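Textile bench notebook – colourfastness and wash shrinkage
September 2023
6 min read

Carrying on from the August entry. The cotton sheeting is finished apart from the last abrasion set, and the polyester knits are on the bench now. Notes are in the order I did things, so some of the sheeting results come after the knit ones.

Sheeting, dimensional change

Seven specimens cut from the Kallov roll, all from at least a metre in from the cut end. Marked with the 350 mm template in indelible pen, three pairs of marks each way. Conditioned overnight before the first measurement. The conditioning cabinet read 64 per cent RH when I opened it and 65 an hour later, so I took the readings at the later figure.

Washed at 60 on the normal cotton program, ballast made up with the old polyester squares. Line dried flat, no tension. Mean change after the first wash was minus 4.1 per cent in the warp and minus 1.8 in the weft. After the third it was minus 5.2 and minus 2.0. After the fifth, minus 5.4 and minus 2.0, so it has stopped moving in the weft and very nearly in the warp. The supplier sheet for the roll says under four per cent warp. It doesn't say after how many cycles or at what temperature, and I have written to ask.

Specimen four was out by more than a per cent from the others in the warp direction. Checked the marks and one of them was 3 mm off line before washing. Remeasured against the other two pairs and it came back into the group. I have kept the specimen in and dropped the one pair, with a note on the raw sheet.

A five per cent warp loss matters more for a fitted sheet than for a flat one. On a 2030 mm mattress it takes 110 mm out of the length including the side drop, and the elastic has to find that from somewhere. Suggest the cutting allowance goes up before anybody sews another batch. The grey we have been using hides the pull lines at the corners better than the white does, so don't judge fit by eye on the grey.

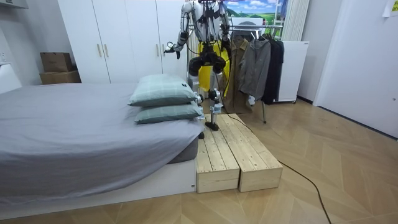 Sheeting, abrasion

Martindale, 9 kPa, standard wool abradant. Inspection interval 2,000 rubs up to the first visible change, then 1,000. The abradant was changed at the start and will be changed again at every inspection past 20,000.

At 16,000 there was light fuzzing on all four heads and no broken threads. At 18,000 head three had one broken thread and the others had none. Head three also gave the low result in August. I swapped the holders between heads two and three and the early break has stayed with the position, so it looks like the table and not the cloth. Lissajous check on paper was slightly fat on one side for head three. The felt underneath it was overdue as well. Both sides had been used. Replaced it with a new pair and logged the date on the lid.

Until the pattern is checked again I'm reporting three heads only. It makes for a thin result but a fourth number from a crooked table isn't worth having.

Detergent

The Nuten powder arrived in a split bag. It was dry right through when I sieved it, so I have used it, but the remainder is in a sealed tub with the batch label taped on. Dose 20 g per load as before. The tap water has gone up a little in hardness since August and I've started recording it with every wash instead of weekly.

The Lastatcombe liquid has no declared optical brightener, and under the UV lamp the rinsed cotton control was dull, which agrees. The control washed in Nuten glowed. Please keep the two sets of ballast separate from now on. Brightener carries over on the ballast, and I had to throw out one control for that reason.

Polyester knits, colourfastness to washing

Two colours, yellow and black, from the Hứa samples. Both are jersey-weight interlock, disperse dyed according to the card. The worry with a yellow next to a black in one garment is obvious enough: any loose black will show on the yellow long before it shows on a grey scale strip.

Multifibre adjacent strip sewn along one short edge, 100 by 40 mm composite specimens, steel balls, 30 minutes at 60. Rinsed twice in cold, opened out and dried with contact only at the stitch line.

Yellow: change 4-5, staining 4-5 on all six fibres.
Black: change 4-5, staining 3 on acetate, 3 on nylon, 4 on polyester, 4-5 on the rest.

Nylon at 3 is poor but not surprising for a disperse black at that depth. Acetate always comes out worst. I ran the black again with an extra reduction clear first (caustic and hydrosulphite, 70 degrees, 20 minutes) and nylon came up to 4. That points to surface dye and a short clearing step at the mill. Cheap to fix if they are willing to run the bath longer.

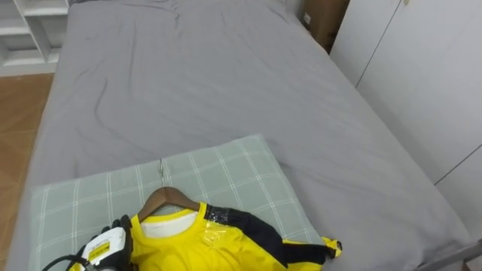 Rubbing on the same cloth, ten strokes, 9 N. Dry black 4, wet black 3-4. Yellow 4-5 for both. The wet pick-up on the rubbing cloth was 97 per cent by weight, inside tolerance. The first attempt was at 112 because I had wrung it by hand, and those results are struck through on the sheet.

I also did a contact test that isn't in any method. Damp black laid on dry yellow, glass plate on top, 4 hours at 37 degrees in the perspiration rig. No transfer that I could grade. After 24 hours there was a faint grey edge, which I would call 4-5. People do leave kit damp in a bag overnight, so I think the longer time is the fairer one. If we intend to quote it, it needs to be written up as a house procedure first with the load and the pick-up fixed.

Hanger distortion, knits

Done because the interlock is heavier than it looks. Four specimens hung wet from a shaped form, marks at shoulder and hem, read at 1, 4 and 24 hours. Length growth 1.6 per cent at one hour, 1.9 at four. By 24 hours it had dried and recovered to 0.7. Flat dried controls changed 0.2. The shoulder line shows a small bump where the form ends – it steamed out completely on three of the four and mostly on the last. A wider form would probably avoid it.

I would not put "do not hang" on the care label on the strength of this. "Dry flat" is safer wording for the heavier version, if it is ever made.

Grading light

The viewing cabinet's D65 tube is at 2,000 hours, which is the replacement point in our own instructions. I graded everything above before it got there, except the rubbing set. Regraded two of the rubbing specimens by the north window at midday and got the same numbers. A tube is on order. No grading on the cabinet until it is in and has had its burn-in.

The grey scales need replacing too. The 3-4 step on the staining scale has a thumb mark on it that does not come off. Handle by the edges.

To do

Ask for wash conditions behind the Kallov shrinkage figure.
Head three: pattern check, then rerun four new specimens from zero.
Repeat black nylon staining on a second dye lot before saying anything to the mill about clearing.
Write up the 24 hour contact test.
Order multifibre strip, we're down to the last two metres.
Light fastness on the yellow has not been started. The xenon lamp is booked for the upholstery job and comes free after that, so it'll go in the next entry.

3 comments · 7 shares

This site uses cookies to remember your settings. Accept / Manage preferences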